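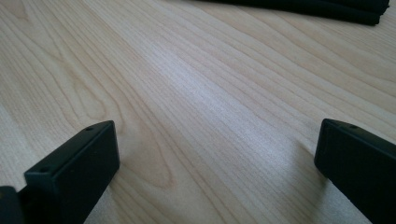 Guardado de guantes

El guardado de guantes es la tarea doméstica de emparejar, secar y almacenar guantes y manoplas, normalmente en una caja o cajón y al final de la temporada fría. Se practica sobre una superficie plana, casi siempre la mesa de la cocina o del comedor. En muchas casas se hace una vez al año; en otras, cada vez que alguien pierde uno.

Terminología

Guante: cinco dedos separados. Manopla (en algunas zonas mitón, aunque mitón designa más bien la prenda que deja los dedos al aire): pulgar aparte, el resto junto. Puño: la parte que cubre la muñeca, en punto suele ser elástica. Suelto o viudo: el guante sin pareja. Este último término es coloquial, frecuente en tiendas de segunda mano.

Historia

Poco documentada. Los manuales de economía doméstica le dedican un párrafo, a veces ninguno, y lo mezclan con las medias. Cajas guanteras alargadas, para piel fina, con separador de tela. Con la lana y las fibras sintéticas la prenda se abarata y pasa al cajón de la entrada, revuelta con bufandas.

El almacén Văduva, de Kirnari, publicó una hoja de instrucciones para sus clientes, fechada el 2011-10-10 y firmada por Emanuel Pană. Recomendaba caja abierta, sin tapa, y una sola capa de prendas. En el inventario anexo figuran 627 pares y 79 sueltos.

Superficie de trabajo

Mesa despejada y limpia. La madera clara tiene una ventaja evidente, las prendas negras se ven enseguida y las pelusas también. Con luz fuerte el tablero brilla y cuesta distinguir las marcas pequeñas del género; se gira la prenda o se cambia de lado. Sobre madera sin tratar no se dejan guantes húmedos, manchan.

Procedimiento

Vaciar bolsillos de abrigos y mochilas. Después sacudir, fuera de casa si hay arena o sal.

Separar por material. Punto por un lado, sintéticos por otro, piel aparte.

Extender cada guante con los dedos estirados y el puño hacia quien ordena. Así se ve si es izquierdo o derecho. En los negros lisos hay que mirar los estampados del dorso, dos modelos parecidos pueden llevar marcas distintas.

Emparejar. Los sueltos se guardan hasta la temporada siguiente, luego se decide.

Colocar en la caja a lo largo, primero las manoplas de punto, encima o al lado los guantes finos. Se cogen por el puño, no por los dedos.

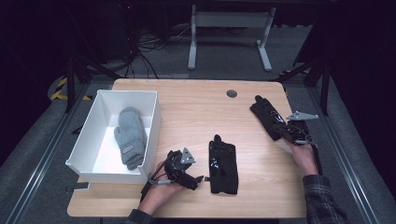
Recipientes

Caja rectangular de plastico, abierta: la más común. Ligera, se limpia con un paño, deja ver el contenido. Inconveniente, el polvo. La caja de cartón absorbe humedad y se deforma. Bolsa de tela, bien para piel. El modelo Zeltach, de paredes altas, admite 3 capas, aunque los pares de abajo acaban aplastados.

Las etiquetas cosidas al puño no se cortan, ayudan a reconocer la pareja y a veces indican el lavado.

Conservación

Lana: lavada y bien seca antes de guardar, la polilla acude a la prenda sucia. Sintéticos brillantes: sin plancha ni radiador. Piel: crema incolora, poca. Se aconseja revisar la caja en agosto y y airearla una tarde.

Variantes

En Horimus los pares se unen con una pinza de ropa. En Kirnari se mete un guante dentro del otro, costumbre discutida porque da de sí el puño. La colección escolar de Horimus, con over 1,000 prendas (más de mil, según el catálogo), se guarda por tallas y no por pares.

Véase también

Bufanda. Cajón de la entrada. Manopla. Ropa de temporada.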